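Interior Display, Evening Section
Handout 5: The Plant That Does Not Need You

Reading before class: the stockroom chapter in the Sutness course pack, at least as far as the part on dust.

Most of you will put more artificial plants into rooms than real ones. Offices want them, dentists want them, and the model apartments at Undness have them in the bathroom, where no daylight has ever gone. You may have feelings about this. Bring them to the critique, where we have set aside five minutes.

1. The pot does half the work

People forgive a false leaf quickly and a bad pot never. A live plant gets a pot that suits its roots. Yours has no roots, so the pot can be any shape you like, and students respond to this freedom by choosing something far too large.

Look at the rim first. A plain rim is quiet and lets the foliage do the talking. A wavy one talks back, and wants leaves that are thin and a little untidy, the kind that fall over the side. Stiff upright stems in a fancy rim look like pencils in a gravy boat.

Then look at what fills it. Suppliers use foam, granules, plaster, moss glued to cardboard, and in one batch from Drurkix something I can only compare to old oatmeal. White filling is fine on a high shelf. On a coffee table everyone looks straight down into it, and you will want to cover it with bark or gravel.
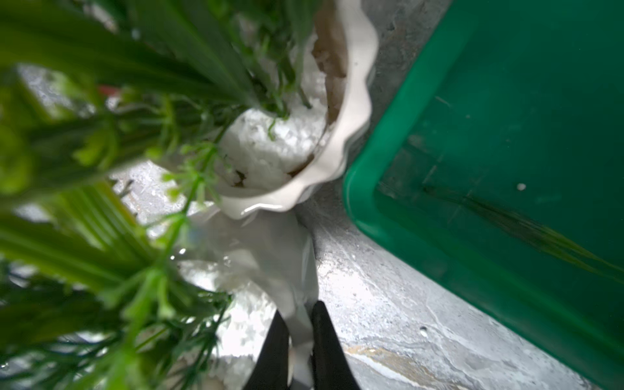 Fig. 1. Scalloped rim, white filling, long narrow leaves falling to one side. Note the tan-brown patch on the inner wall.

Stains inside a pot are worth a minute of your attention. Wipe first. If the mark stays, decide whether it helps. A little brown under the rim can pass for soil, and soil is what we are pretending to have.

2. Grouping

The course pack says odd numbers. I say the same, mostly to avoid the argument. What matters more is that the plants are not strung out like people waiting for a bus. Put two small ones close enough for their blossoms to overlap, so the eye takes them as one clump, and give the bigger arrangement room of its own. Repeat a color across the gap. Orange is good for this and pink is easier to overdo than you think.

Trays: useful for carrying, and for keeping a pot from marking a client's table. A green one disappears under foliage better than a white one does. Take the tray away before the client arrives unless it is part of the design, in which case be ready to say so with a straight face.

Backgrounds are where good groups go to die. Small flowers against a busy pattern turn into more pattern. Squint at it from the door. If you lose the petals, go bigger or move the group.

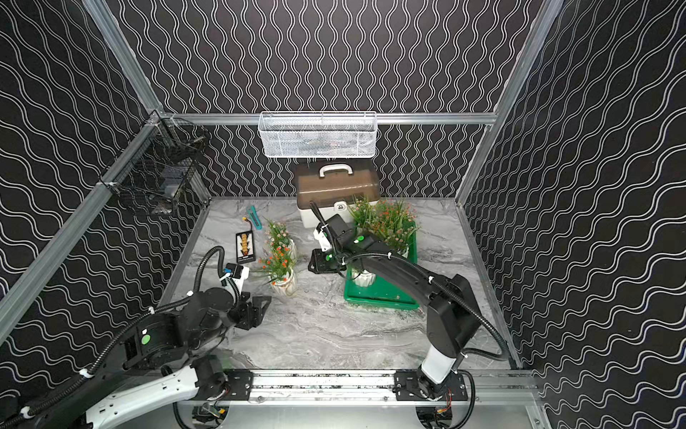 Sitompul disagreed with this last point when the draft went around, saying that a loud wall makes a plain white pot look better than it deserves, and that half the clients never look at the petals anyway. I have left my version in and added the objection, so you may quote either of us and be marked the same.

3. Cleaning

Soft brush, top down, then a barely damp cloth. Fabric petals do not like being soaked. Never use leaf shine, whatever the label promises. A false leaf is shiny enough already and knows it.

For next time

Bring one artificial plant in a pot you did not buy it in. Set up a group of your own at home, look at it from standing height and again from a chair, and write 90 words on which view was worse. Budget for the pot is 30 dollars, and receipts from your mother's hallway are not accepted.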